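"Londadier" gets a new trailer, and the same old promises

The second trailer for "Londadier" landed this morning, and the studio would like us to believe it changes everything. I've watched it 4 times. I'm not sold. 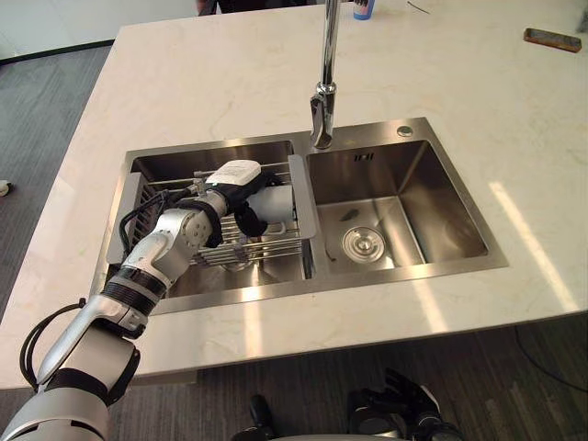

Director Karim Nimri told fans at a Civelham preview that the siege alone used 3000 extras. Maybe so. The trailer shows smoke, mostly.
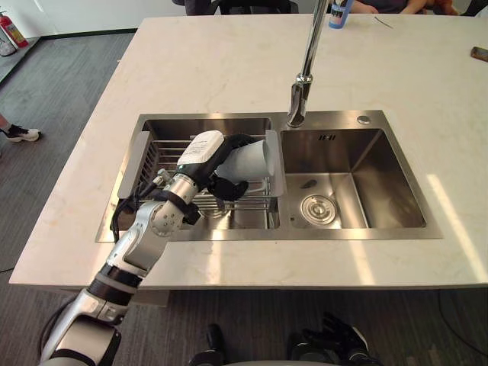 A white cup and a wire dish rack at the sink.

Jozefína Kopecký gets two lines as Queen Hallero, and both were in the first teaser. Sumathi Rodrigues, billed second, doesn't speak at all.

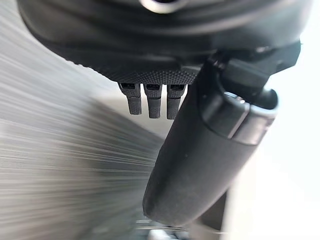

Release date

The film opens in August, after two delays. Producer Vignesh Fernandes blames the effects work. 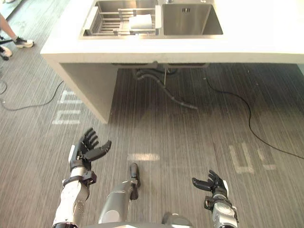
He also says a sequel is already being written. Let's see if anyone shows up for this one first.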